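Can a Robot Do Your Chores Yet?

By Joana Bettencourt
July 27, 2018

Think about the last time you put away clean socks. You found two that matched, rolled them up, and dropped them in a drawer. It probably took you less than 10 seconds. For a robot, that is a hard job.

Some machines at home already do chores. A dishwasher washes plates. A robot vacuum rolls across the floor and sucks up crumbs. These machines are good at one thing each. The dishwasher can't carry the plates to the cupboard, and the vacuum can't pick up your sweater before it cleans under it.

Why is picking things up so hard?

Your hand has skin that feels pressure. If a cup starts to slip, you squeeze a little harder without thinking. A robot has to be taught how hard to squeeze. Too little and the cup falls. Too much and the cup cracks.

Soft things are even harder. A box keeps its shape, but a towel looks different every time you drop it. Retno Hutapea works on folding machines at a small company called Rollener. Her team gave their robot 264 towels to fold, one after another. It folded 161 of them neatly. The rest came out crooked, or ended up on the floor.

"A person would be bored by that job," she says. "Our robot finds it difficult."

What about stores and workshops?

Robots do better in places where everything stays put. At the Stitmont warehouse, a machine called Noso moves up to 374 boxes in a day. The boxes are all the same size, and they always arrive on the same belt. Your kitchen is different – someone leaves a bag on the chair, or the cat walks by.

How do robots learn?

One way is for people to show them. A person holds a gripper, which is a kind of robot hand, and does the job with it. A camera on the gripper records what happens. A computer then studies many of these recordings and looks for patterns. 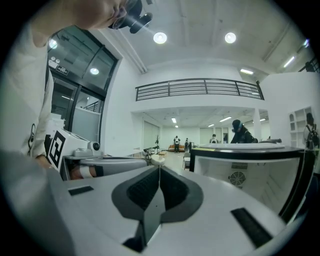

So, can they do chores yet?

A few, and slowly. Robots can vacuum, mow lawns, and move boxes. They can fold some towels. They can't yet tidy a whole bedroom by themselves, so for now the socks are still your job.

Words to know

Gripper: the part of a robot that holds things.
Sensor: a part that measures something, such as light or pressure.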